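Home Topics Ask Signs & Lettering Log in

How do I get big letters on a wall with that gap behind them, and do I have to do something about the ceiling?

Posted by SanderAndSons

Hi all! I'm helping my sister fit out the front room of her print shop, Plovo, and she has fallen completely in love with a kind of wall lettering she keeps running into. Big, dark, chunky letters with rounded ends on a very pale wall, and the ceiling above just left open with all the hangers and ducts showing. She wants her five letters done the same way over the counter.

I've painted plenty of signs but I've never hung a single letter that wasn't flat vinyl. So I have a few things I'm stuck on, and I'll put them all in one go.

First, the A. The style she likes has an A with no crossbar, just the bent stroke. We don't have an A in Plovo, but her tagline does and she wants it to match. Does anybody know what to ask for when you go looking for a typeface like that? I've been typing "rounded letters no bar" into searches for two evenings and getting baby shower invitations.

Second, the wall. Ours is going to be paneled, so there'll be seams. Do I plan the letters around the seams or ignore them?

Third, the ceiling. We took the old tiles down in January and it's all pipes and wires up there. She says leave it and paint it dark. I say it'll look like we ran out of money. Who's right?

The look she's after: 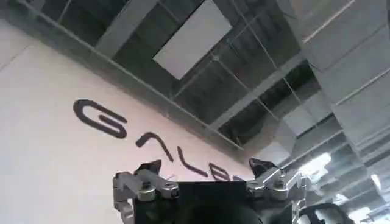
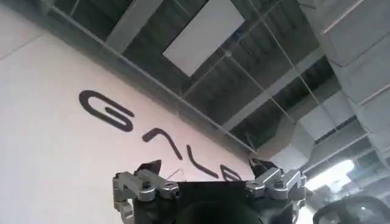 We have until the Thursday before she opens, and the counter isn't built yet, so I can still get a ladder right up against the wall. I'd like to do the letters before the counter goes in if that's the sane order. The budget is $1,254 for everything on that wall, letters and paint and whatever hardware, and I've already had one quote from a place called Wuvenura for $1,314 for the letters alone (brushed something, very fancy, no thanks).

Thanks in advance, and sorry for the pile!

Anel Ntuli

Oh I love this kind of job. I did one for a dance studio and I'd do it again tomorrow!

For the typeface, ask for a "rounded monoline" or "rounded geometric sans." Monoline means the stroke stays the same thickness all the way along, and that's what gives you the chunky bent-pipe feeling. Plenty of them come with an alternate A with the bar left off. If you find one you like and it has the bar, just tell the cutter to drop it (or fix the file yourself, you're a sign painter, it'll take you five minutes). Watch the V though. Next to a bare A in the tagline it's going to look like the same letter flipped over, so space them generously.

For the gap, you want stud mounting with spacers. The letters get threaded studs in the back, the cutter gives you a full-size paper pattern, you tape the pattern up, level it, check it again, then drill through the marks. Spacers slide over the studs and the adhesive goes in the holes. Please tape the pattern up for a whole day before you drill anything. Walk in through the front door and look at it. I moved mine twice and I'm so glad I did, because it looked centered from the ladder and was way off from the doorway.

Cut acrylic or PVC foam painted charcoal will come in well under your fancy quote. I paid $952 for mine, painted and delivered, and it was a longer word than yours. I'd go charcoal and skip pure black. It's kinder on a pale wall, especially one with a bit of warmth in it.

Do the letters before the counter, yes. You do not want to be leaning over a new countertop with a drill.

Buthelezi

paint the ceiling. your sister is right

Seltevgate

Mostly agree with Anel, a couple of things to add.

Seams: a faint one doesn't matter, people read the word and never see it. A seam running straight down the edge of a letter does matter, it looks like a mistake. Get the panel layout on paper and slide your pattern left or right until the seams land in the gaps or well inside a stroke. Also find out what's behind the panels before you order studs. If it's hollow back there you'll want the letters light, so PVC foam over acrylic.

Ceiling: flat finish, dark gray or black, sprayed. Anything shiny will show every wire. Some people leave the duct its own light gray and I think that looks good, it gives you one clean line up there. Ask whoever looks after the building what you're allowed to spray first, sprinkler heads have to be covered and not painted. And get the spraying done before the wall gets its final coat. I did it the other way round once and spent a weekend repainting a wall I'd already finished.

Put your lights in before you settle on the spacer depth too. With light coming down close to the wall even a small gap throws a long shadow under each letter, which is nice if you want it and annoying if you don't. Hold one letter up on the spacers with the lights on and see.

Last updated: January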